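件名: Re: [manip-ml] 手首カメラの重み付け、エッジ量で決めてよいか
日付: 2025年11月5日

Hirvonenさん、みなさん

ご無沙汰しております。Flerkthorpeの操作学習グループの者です。いただいたメールを読んで、すぐにお返事したいと思いながら、どうせなら手元で回し直した結果も添えたいなどと欲を出しているうちに、ずいぶん遅くなってしまいました。申し訳ありません。その分、長いメールになりそうですので、お茶でも淹れてからお読みください。

Tapio Hirvonen さんのメールより:
> Rerariの報告、面白く拝読しました。手首カメラの特徴量をフレームごとに重み付けして、
> 俯瞰カメラ側と混ぜるという考え方はよく分かります。
> ただ、その重みを画像から学習させる必要がどこまであるのか、まだ腑に落ちていません。
> 我々のところではラプラシアンの分散にしきい値を切って、下回ったら手首側を
> まるごとゼロにしています。実装は短いし、挙動も読みやすい。
> Milletのように照明が安定したデータなら、これで足りるのではないでしょうか。
> それから、Benardで学習するときに手首側のエンコーダを凍結しているかどうか、
> 報告からは読み取れませんでした。教えていただけると助かります。

まず後ろのご質問から。エンコーダは凍結していません。報告に書いたつもりでいたのですが、読み返したら確かにどこにもありませんでした。お恥ずかしい。Benardの標準設定だと凍結がオンになっているので、そのまま再現しようとされた方は、うちの数字より悪く出たのではないかと思います。設定ファイルの手首側の項目をオフにして、学習率は本体より一桁下げてください。凍結したままでも学習は進みますが、重みを出す小さなネットワークのほうがエンコーダの癖に引きずられてしまい、途中から値がほとんど動かなくなります。学生が最初にこれに気づいてくれまして、私はそれまで損失の曲線ばかり眺めていました。

さて本題の、しきい値で足りるのではないか、というお話です。

正直なところ、私も最初はHirvonenさんとまったく同じ考えでした。Rerariの最初の版は、まさにラプラシアンの分散で手首側を入り切りするだけのものだったのです。これが思いのほかよく働いて、論文にするほどのことがなくなって困ったなあ、と話していたくらいです。ですから、しきい値方式を悪く言うつもりはまったくありません。手軽さでいえば今でもいちばんだと思いますし、新しい機体を立ち上げるときには、私たちもまずあれから始めます。

今回の回し直しでは、Milletから900エピソードを取り出し、三つの条件で学習させました。手首側を常にそのまま使うもの、しきい値でゼロにするもの、それからRerariの学習した重みを使うものです。乱数の種は3通り、バッチサイズは8で揃えています。評価はそれぞれの条件で実機40試行ずつ、物の置き方は同じ並びを使い回しました。試行数が少ないことは承知しておりますので、細かい差についてはどうか話半分で聞いてください。

傾向だけ申しますと、「そのまま」と「しきい値」の間には、見てすぐに分かる差がありました。これはHirvonenさんのところのご経験とも合うと思います。しきい値を入れると、接近の途中で手先がふらつくことが減り、つかみ直しも少なくなりました。一方で「しきい値」と「Rerari」の差はずっと小さく、箱や缶のように輪郭のはっきりした物では、どちらがよいとも言えません。差が出たのは細長い物の向きを合わせる課題で、ここではしきい値のほうが、最後のひと回しの角度を外しやすいようでした。種を変えても同じ向きの差でしたから、たまたまではなさそうだと考えていますが、断言はまだ控えておきます。

どうしてそういう差になるのか、学生たちとフレームを一枚ずつ見ながら、ああでもないこうでもないと話しておりました。しきい値方式は「このフレームにエッジがあるか」だけを問います。けれど方策のほうが知りたいのは「いま決めるべきことに、このフレームが役に立つか」のはずで、この二つがずれるところに差が出るのだろう、というのが今のところの見立てです。模様のある布が大写しになっていれば、エッジはたっぷりあるのに、方策にとってはさほどありがたくない。反対の場合もあるわけです。

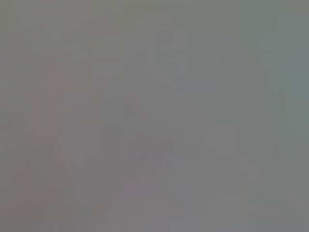 ラプラシアンの分散という尺度は、高い周波数の成分がどれだけ残っているかを測るものなので、なだらかな濃淡しかないフレームには原理的に冷たい尺度です。どこに濃淡があるかは、最後にひとつの数に潰すところで消えてしまいます。上のような一面の灰色ですと、私が見ても何が写っているのかは言えませんし、物の種類を当てる材料にはとてもなりません。それでも中央近くには周りよりわずかに暗いかたまりがあり、その下には右上から左下へ向かう淡い筋が二本、どうにか目で追えます。物体の位置だ、縁だと読んでしまうのは行きすぎだとしても、こうした弱い偏りや方向を前後のフレームと合わせて使う余地は残しておきたい、というのがRerariで重みを連続値にした動機です。ゼロにしてしまえば、その先の層ではもう取り返しようがありません。

もっとも、弱い手がかりを残せば、弱い雑音も一緒に残ります。圧縮の四角いむらなどは困りもので、学習した重みがそちらに反応していないという保証は、今のところありません。これを確かめようと、圧縮率を変えた複製を作って同じモデルに通す準備をしているのですが、Benardの読み込み部分が圧縮済みの動画を前提に書かれていて、画像列を渡すと時刻の対応がずれるのです。どなたか同じところで苦労された方がいらしたら、ぜひお知恵を貸してください。自分で直し始めたものの、三日ほどで気力が尽きました。

もうひとつ、Hirvonenさんにお願いしたいことがあります。そちらのしきい値の値と、画像を縮小する前と後のどちらで分散を計算しておられるかを教えていただけないでしょうか。うちでは縮小したあとに計算していますが、縮小の仕方ひとつで値がかなり変わりますので、私どもの比べ方が、しきい値方式に対して不公平になっている心配があります。もし縮小前に計算しておられるのでしたら、その条件でもう一度学習を回してみたいと思います。計算機の枠はまだ残っていますから、どうぞご遠慮なく。

それと、しきい値の上下で急に切り替えるのをやめて、なめらかな関数で重みに直すという折衷案も、前に廊下で学生から出ていました。学習する部分がひとつもないまま連続値になるので、これが細長い物の課題で追いつくようなら、効いていたのは「学習したこと」よりも「切り捨てなかったこと」だった、という話になります。Rerariの著者としては少々寂しいのですが、使う側としてはそのほうがずっとありがたいですよね。次に回すなら、まずこれだと思っています。

設定ファイルと、三条件それぞれの学習記録は、いつもの共有場所のRerariのフォルダに入れておきました。4月に置いた古い設定も残っていますが、そちらは凍結がオンのままですので、お使いにならないでください。近いうちに消します。

長々と失礼いたしました。Hirvonenさん、丁寧に読んでくださって本当に嬉しかったです。こういうご質問をいただくと、報告を書いてよかったなあとしみじみ思います。ほかの皆さまも、手首側の扱いで「うちではこうしている」ということがありましたら、短いものでも構いませんので、このリストに流していただけると助かります。

Flerkthorpe 操作学習グループより

追伸: 前の報告の表で、「しきい値」の列と「そのまま」の列の見出しが入れ替わっていました。本文の記述のほうが正しいです。差し替え版も同じフォルダにあります。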